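Home | Newsroom | Programs | Enter a Team | Contact

Unelby Student Robotics League opens its virtual season, with no trophies for enthusiasm

By Garba Amadi, Unelby press desk
9/23/23
192 shares | 5 comments

BULLUTDEN – The Unelby Student Robotics League announced today that its virtual manipulation division is open to high school and community college clubs. Teams will spend the fall teaching a simulated robot arm to tidy up a simulated dining room, a job many of the entrants have declined to do at home for years.

The division grew out of a trial run by the Tresideck Robotics Club, whose members meet after school in a computer lab with a very loud radiator. Tresideck had wanted a real arm. It had a budget of $2000, part of which was already promised to a van repair. The club built its practice room in software instead, and spent last winter learning how much can go wrong among a few pieces of furniture.

"We had a student whose program would approach a fork beautifully and then leave with the wrong idea of where the fork was," said Ineke Vanhove, who coaches the club and directs the new division. "In a physical lab that costs you a gripper finger and a form in triplicate. In ours it costs you a restart, so they restart. They restart a lot."

Members logged 1012 practice runs before the trial wrapped up in December. The club keeps every one of them, including the run titled "final," the run titled "final really," and a run from the same evening titled with a word the league has asked it to change.

The dining room is furnished to be a nuisance. Chairs stand around the table where chairs usually stand, and an arm has to work near their backs without knocking into them. The things on the table differ in shape, and a routine tuned to one of them tends to embarrass itself on the next.
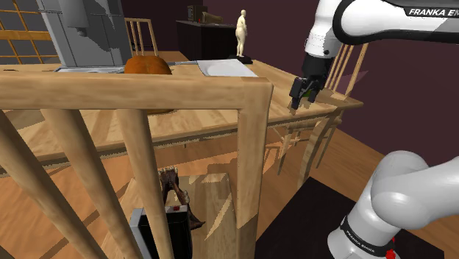 Babalola, commenting on the league's rules page, wanted to know why students should get credit for moving things that don't exist, and whether the league would next be giving out medals for imaginary swimming. The league replied that the programming is real, that it is graded by real people who have read a great deal of it, and that there are no plans for a pool.

Under the rules, each team receives the same room and the same arm model. Object positions are shuffled between rounds, and teams learn the new layout when the judges do. A run is scored on whether the named item reaches its target, on what else got bumped along the way, and on a written log explaining the team's choices. The log counts for as much as the run. Last year's trial showed that students will gladly write a grasp planner from scratch and will do nearly anything to avoid writing a paragraph about it.

Entrants may use any programming language the judges can install without phoning somebody. Code from earlier seasons is allowed if it is labeled. Code found on the internet is allowed if it is labeled and if at least one member of the team can explain it standing up, without a laptop. Coaches may ask questions and supply snacks. Coaches may not type.

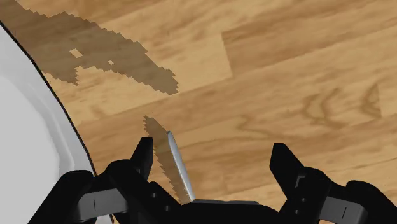
Camera work carries its own set of points this season, after complaints from the trial group that the hardest part of the contest was worth nothing. Teams will have to decide which views their program trusts and when. A view from just behind the gripper is popular with beginners, and it has its merits: with both fingers open and a slim silver piece showing between them in the picture, a student can judge the alignment at a glance. Software has a harder time of it. A narrow dark shadow runs alongside the piece, nearly parallel, and a careless edge detector may well decide that the shadow is the better catch. Vanhove has asked teams to say in their logs how they tell one from the other. "Because it's shiny" will be accepted once per team.

The league is also adding a rookie bracket for clubs in their first year. Rookie teams work with fewer objects and a longer clock, and they may request one call with a mentor from Tresideck. Mentors are students themselves and have been told to avoid the phrase "it's easy, you just."

"I'd like to see clubs enter that think they aren't ready," Vanhove said. "We weren't ready. We spent a whole meeting wondering why the arm wouldn't move, and the program was paused."

Registration is free and is handled through the Enter a Team page. Each club needs one adult coach, a computer able to run the practice room, and a team name that can be read aloud at a school assembly. Clubs without a suitable computer can ask the league for shared lab time in Bullutden when they register.

Press questions go to Garba Amadi at the Unelby press desk. Questions about scoring go to Ineke Vanhove, who asks that people read the rules page first, including the part about labels.

Previous release | Next release | Back to Newsroom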